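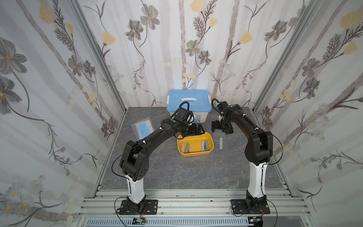

3.2 Household storage and the use of trays

Participants were asked how they kept small items that had no fixed place in the home, such as batteries, string, spare keys and sewing things. Of the 1,277 households that returned the form, 794 said they used at least one lidded plastic box for this purpose. Open trays were mentioned less often, and mostly as a place to sort things before they were put away.

Figure 3. Storage box with blue lid and side latches, and yellow tray, on the work surface.

Boxes with latches on both sides were preferred to those with a push-on lid. The reason given most often was stacking: people wanted to lift a full box by its lid without the lid coming away. See-through or partly see-through walls were also liked, although several households in Ullen said that they still had to open the box to find what they were after. Labels helped only where one person did the labelling and kept it up to date.

Trays were judged differently. Koster (Hilde Koster, interview notes, May) found that people in Prulta kept a tray out on the table during a tidy and put it away once the box was shut. A bright colour was said to make small dark items easier to pick out. In 94 households the tray had become a permanent home for post and receipts, and these were left out of the comparison in Section 3.3.

Box size had little bearing on the answers. Larger boxes were more likely to be kept under a bed or on top of a wardrobe, and were opened less often.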